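Two-arm table, bay 4, Griltham shared workshop
Pre-run checklist with comments
Filled in by: Songül Sönmez
Month: January
Start of check: 10.20

Mark each line OK, FIX or N/A. Anything marked FIX gets a comment and the arms stay off until it is cleared, unless the comment says otherwise.

1. Frame and mounting

1.1 Extrusion frame square and tight at all corners. OK
1.2 Arm bases bolted to the side rails, no movement when pushed by hand. FIX, cleared
Comment: the left base had a slight rock in it. One T-nut had turned in the slot. Refitted and tightened, then checked the right base the same way. Please use the long hex key on these, the short one does not give enough pull.
1.3 Table does not shift when both arms change direction together. OK

2. Cables

2.1 Wrist cables have enough slack for full reach and do not catch on the stand. FIX, cleared
Comment: the loop at the gripper swings wide when the wrist turns quickly. Moved the clip one hole back on the Flumer bracket and ran the wrist through its full turn at low speed.
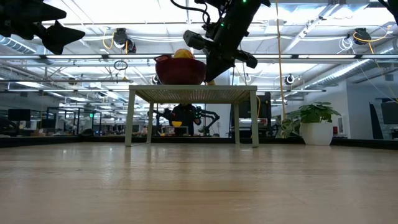
2.2 Strain relief fitted at every connector. OK
2.3 Cables on the floor kept out of the walkway. FIX, still open
Comment: there is spare cable behind the table that wants hanging up. Low risk while only one person is working there, but it must be done before the open evening.

3. Power and stops

3.1 Stop button cuts power to both arms. OK
Comment: pressed it twice with the arms parked and twice while moving. Both arms sag a little when power goes, so keep hands out from under them.
3.2 Supply fan running, vents clear. OK
3.3 Motor housings after 20 minutes of running. OK
Comment: warmest reading was 38 degrees, at the left shoulder. The limit on our sheet is still blank. Can someone who was here for the first build fill it in?

4. Grippers

4.1 Fingers straight, no chips or sharp burrs. OK
4.2 Closing force set to the soft setting for fruit. OK
Comment: set through the Plesura controller. It goes back to the hard setting after a restart, so check this line again if you have had the power off.
4.3 Downward travel stops before the fingers load the table. FIX, cleared
Comment: the lower limit was left over from the old table top and was too deep. Raised it and saved it under the same name. 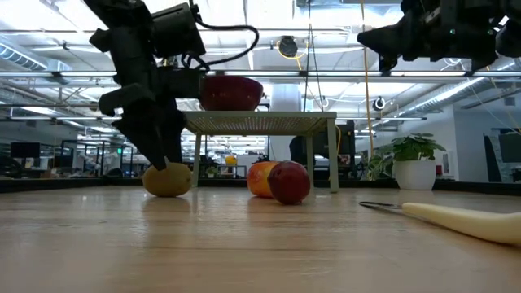
4.4 Gripper screws checked with paint marks in line. OK
Comment: the counter stands at 2,000 open and close cycles. Ağca asks for new finger screws at the next service and I have put them on the order.

5. Objects and work area

5.1 Stand level, all four feet down. OK
5.2 Bowl or colander sits flat on the stand and does not slide. OK
5.3 Plant pot outside the programmed reach of both arms. FIX, cleared
Comment: the right arm came closer to the leaves than I like when it was raised. Added a keep-out zone over that corner. If you move the pot, move the zone as well.
5.4 Sharp items agreed before the run and laid flat. OK
Comment: one table knife. It is for the reach test only and is not to be lifted in this session. Do not put your hand in to straighten it with the arms powered.
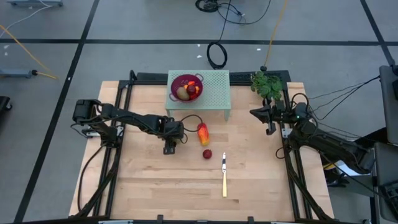

Item 5.4: knife beside the small red apple, blade towards the back of the table.

5.5 Fruit checked for soft spots and juice wiped off the wood. OK

6. Software

6.1 Correct arm assigned to left and right. OK
6.2 Speed limit set to 34 per cent for first run. OK
6.3 Log folder has space. OK

Still open: 2.3, and the blank temperature limit at 3.3.
Cleared to run at reduced speed, one person at the table, one at the stop button.
Next check: before the February session, or sooner if either base is taken off.
Signed: S. Sönmez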